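3.2 Listing texts and asking prices

The second source of data is the text of the listings themselves. We collected the advertisements of used motor yachts and sailing yachts from two brokerage sites, Imdale and Wendis, during one season that started in April. A listing was kept when it gave the length of the boat, the year of build, the engine hours and an asking price. Listings with the remark "price on request" were removed, as they cannot be used in the regression. After this step 400 listings remained, and all of them were written in English.

The length of the boats is between 30 and 50 feet. Smaller boats are often sold privately and without survey, and for larger boats the price depends strongly on the interior work, which the brokers describe in very different ways. We therefore do not claim that our results are valid outside of this range.

Each listing was divided into a technical part and a free part. The technical part contains the fields which the broker has to fill in. The free part is the description in full sentences, where the broker can write about the deck, the galley, the cabins or the earlier owners. The division was made with the Ellis text tool and then checked by hand. In most cases the border between the parts was clear, but on Wendis the equipment list is sometimes repeated inside the description - we counted such repeated items only once.
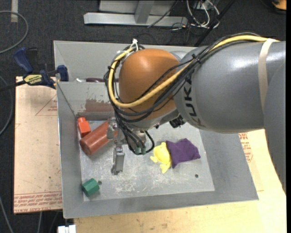 For the free part we used a simple coding scheme. A sentence was coded as "maintenance" when it names work done on the hull, the engine or the rigging, and as "comfort" when it speaks about living on board. All other sentences received the code "general". A sentence could have only one code. When both subjects were present, the code of the first one was used. This rule is not ideal, and it probably makes the share of comfort sentences a little too low, because many brokers begin with the engine.

The asking price was taken from the first day on which the listing was seen. Later price changes were saved in the same table but are not part of the model in Section 4. We also do not know the final selling price. Brokers in this market do not publish it, and the owners who answered our short questionnaire gave it only in a few cases. The difference between asking price and selling price can be large for older boats, so the reader should keep in mind that our model explains what the seller hopes to receive.

Figure 2. Equipment at the workspace: robot arm with "KUKA" lettering, and a gray bin with colored objects.

Boats of the builder Vurnico form a special group in the data. Their listings are longer than the others and use almost the same sentences, which were probably copied from the old sales brochure. We estimated the model with and without this group, and both versions are reported in Section 4.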